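Looking after the kitchen table cell

I promised Timo Rieger that I would write down how I take care of our kitchen table cell, so he can do it when I am on leave. Then I thought it is maybe useful for other people too, so I put it on my blog. My English is slow on this subject, please be patient with me.

The cell is simple. There is a white table, a robot arm, and many toy kitchen things which the arm must move from one place to another place. I took it over from Timo in the spring. He built it in the old Clostevgate workshop and he knows every screw, but he does not like to write. So for a long time the instructions were only in his head, and I had to call him when something went wrong. In my first month I called him very often.

The counter in the software stood at 3,203 cycles when I started this text. A cycle for us is one pick and one place. It is not a big number for an industrial machine, but our fingers work on slippery round plastic, and they wear more quickly than I expected.

Checking the fingers

I do this before anything else. I stop the arm, I wait until the software says it is stopped, and I press the emergency button also. Then I touch the inner side of each finger with my bare thumb. I feel for a smooth place where the grip should be rough. If I find one, I change both fingers together. Once I changed only one and the cups began to turn in the grip, always to the same side, and I lost a whole afternoon with it.

The screws for the fingers are small and they want a torque driver. Ours is an old Vullance one and the scale is hard to read. I set it on 2 and I do not go higher. Timo goes higher. We do not agree about this.

After the change I open and close the gripper 18 times with nothing in it, and I listen. The sound should be the same every time. Then I run one slow program over the full table, with the pot, the bowls and the fruit in their places, and I keep my hand close to the button. What I look at is the height of the fingers above the table. New fingers can be a little longer than the old ones, and if you forget to correct the tool length they will scratch the surface.

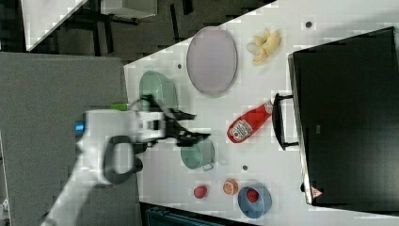
Cleaning the table and the holes

I wipe the table with a cloth and a little water with soap. No alcohol, it left a dull mark near one corner which I still see every day. The holes in the table top collect dust and small pieces of plastic, and I clean them with a dry brush and after that with the vacuum. It is important because we put our reference pins in these holes for the calibration. If there is dirt inside, the pin stands a bit crooked, and then the whole calibration is a bit crooked.

The toys I wash in a bucket on Friday. They must be fully dry when they go back. A wet cup behaves differently in the gripper, and Liên Giáp, who looks at the results in our group, can see it in her curves the next morning and comes to ask me.

Calibration

For this I use the Dosell routine which came with the cell. It asks for 6 points. The program moves to each pin, I correct the position by hand with the jog buttons, and I confirm. It takes nearly an hour when I do it carefully. I do the points near the oven last, as there is not much space on that side and I want to be warmed up before.

The oven is the difficult object in our cell. It is the biggest thing on the table, and when it moves even a few millimeters the door task fails. Therefore I push it gently with two fingers every morning. If it moves, I tighten the fixing. After the calibration I let the gripper come slowly above the oven and compare the position with my notes. I repeat the same with the cup and with the colander.
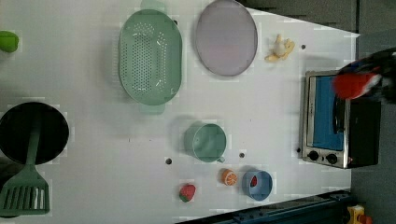 Gripper over the oven, with the cup and the colander also on the table.

The things I write in the notebook

We have a paper notebook on the shelf, the green one with "Thiele" on the cover. I write the counter, which fingers are on the arm, and any strange noise. I also write when I did nothing. Timo laughed at this, but two weeks ago we wanted to know when the rattling in the wrist began, and with the notebook we found the day. It was a loose cable clamp.

Next time I want to write about the cables, which deserve their own post. If you have a similar table and you know a better way to clean the holes, please write me a comment.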